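Home again, and the pile by the door

Back since last night. Should be in bed. Instead I'm typing this with one sock on because if I don't write a trip up in the first day it never gets written, see also: Skernilberg, part two, still in drafts after all this time.

So. Nineteen days walking, one rucksack, two pairs of trousers (one retired, more below). I promised a few of you a proper post about what I packed and what I'd leave behind, and this is going to be that, sort of, in between bits of unpacking.

The short version of the route – started at Brasstead in drizzle, followed the river for four days, over the tops, down to Hoekstra's hut where the soup is, then the long flat bit that everyone complains about and I quite liked. Finished at the coast in June sunshine with a blister the size of a coin. Longest day 19 miles. Wouldn't do that again without a rest day before it.

Clothes first. I took too many tops and wore the same one. You always wear the same one. Black things hide mud but they cook you on the flat bit, no shade anywhere, and by lunch I'd have swapped with anyone. 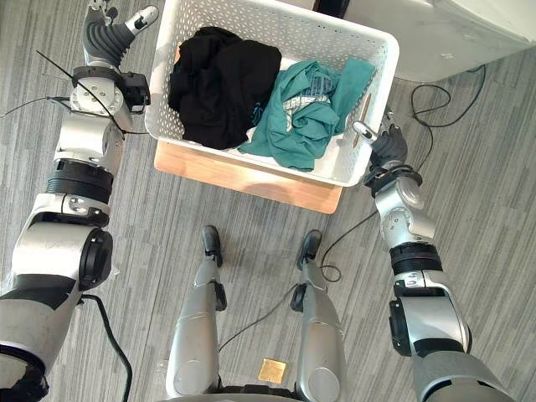

What I'd pack again

Thin wool socks, three pairs. Not four. The fourth pair came home folded exactly as I'd packed it.

The cheap poncho. Looks awful, goes over the bag and everything, packs down to nothing. I was passed by a couple in very good jackets on the wet morning out of Brasstead and I was dryer than they were by the bridge, they said so.

Paper map. My phone lost the plot above the treeline twice. The map got a bit pulpy at the folds but it never ran out of battery.

A proper mug. I know, weight. I don't care. Tea out of a pan lid is not tea.

Crisóforo Cuautle's foot tape trick, which he showed me on the second evening at the campsite and which I'll try to explain. You tape the heel before it hurts, rounded corners on the tape, no creases, and then you leave it alone till it falls off. I left mine alone on the left foot and fiddled with the right. Guess which foot has the blister. He'd walked the whole thing twice already, in the other direction both times, and had a lot of opinions about campsites which I mostly wrote down and will put in a seperate post.

Boots – the old ones, resoled. Navier laces, the flat sort, didn't come undone once. The boots are on newspaper in the hall now and the cat is not happy about it.

Washing on the road

Got asked about this a lot last time. Mostly it's a sink and a bar of soap and hanging things off the back of the bag. Fine in sun, useless in drizzle, you just end up carrying wet socks about like pets.

Halfway there's a campsite with a machine. I'd been thinking about that machine for days. Queue of walkers, everybody in waterproofs with nothing on underneath because everything else was in the wash. Lovely atmosphere. Paid my coins, sat on the step, read 70 pages of a very bad thriller somebody had left on the windowsill. The butler is in it for no reason. Anyway, clean clothes at the halfway mark is worth planning the whole walk around, I'd shift a rest day for it.

And home, at the end of it all. A whole load on a long wash whenever you like, no coins! I'd forgotten.

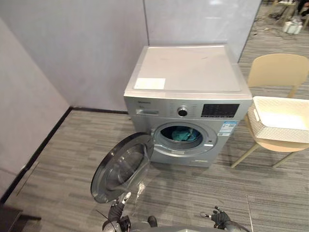
Better than any view on the trail.

Things I'd leave behind

The second trousers, the ones with zips at the knee. Zip went on day three, never zipped again, so I had one long leg and one short leg across the tops. Binned at Hoekstra's.

The travel pillow. Stuff your fleece in a bag.

The big first aid kit. I used tape and two plasters out of 77 items, I know it was 77 because it says so on the pouch. Next time tape, plasters, tweezers, the end.

The notebook with the nice cover. Too nice to write in, apparently, so all my notes are on the backs of receipts and I'm trying to put them in order as I go. One just says "goat, very close". No idea which day.

Also leave behind: plans to get up at 5. I did it once. The light was wonderful and I was horrible company until ten.

Food was mostly oats, cheese, flatbread, more cheese. The shop at the river crossing shuts at noon so don't dawdle like I did, I had crackers for tea.

Right, next lot of stuff to sort out, then food, then sleep.

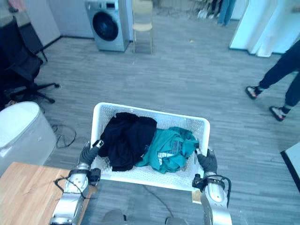
What it cost

Nearly 70 a night if you stay in the inns, which I did twice, once for the storm and once because I wanted a bath. Campsites were 7 each and the huts a bit more with supper in. The train home was the worst of it, book early, I didn't.

Still to come – the campsite list with Crisóforo's notes, and Skernilberg part two if I can find the receipts. If you've walked the river bit in autumn let me know in the comments what the path was like, I'm wondering about going back for just that stretch.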